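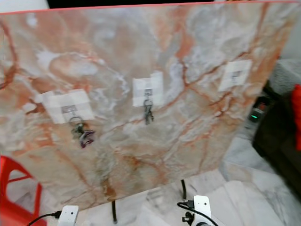 ## Slide 1 – Set up the task before you record it

- Say hello, thank Neusa Leite for the slot.
- Talk is on setup rules for hanging tasks. Keys today, same rules for mugs and cables.
- Three positions on the board, two sets of keys. The free one is the target. Write that down in the task sheet before the first run, with left, middle and right named from the robot's side.
- Read out rule 1: one task sheet per setup, kept with the recordings.

## Slide 2 – The board

- Rule 2: the board must not shift when an arm pushes on it. Push it by hand first, at each position.
- Patterned boards are allowed. Our Cladbridge sheet used to say plain only. Fletcher Ashby got that changed in March – the argument was that homes have patterned surfaces and we should record on them.
- What we do ask for is the same board for a full block of 40 runs. Swap between blocks.
- If a patch or tag comes loose, stop the block. Don't press it back and carry on.

## Slide 3 – The keys

- Rule 3: list every object by set. A ring with a charm and a ring without one are two different objects and get two lines.
- Charms change how a bundle swings and where you can grip it. Let the bundle settle before the next run starts.
- Example to tell: block 2301. The sheet said "keys" and nothing else. Lutfa Jayawardena spent most of a Friday working out which set was meant in each run.

## Slide 4 – The space around it

- Rule 4: furniture can stay in view. It can't be inside the reach of either arm.
- Arm cables need slack through the whole motion. Walk both arms to their far limits and watch the cables.
- Power strips off the arm path. Check again after anyone moves furniture.

## Slide 5 – When to throw a run out

- Person reaches in: out.
- Keys dropped: keep it, mark it as a drop. Obaidul Patwary will ask about this one, he wants drops in a separate folder. Still open.
- Board moved: out, plus the 8 runs before it get reviewed.

Leave time for questions. Gebremedhin Lencho has the printed sheets at the back.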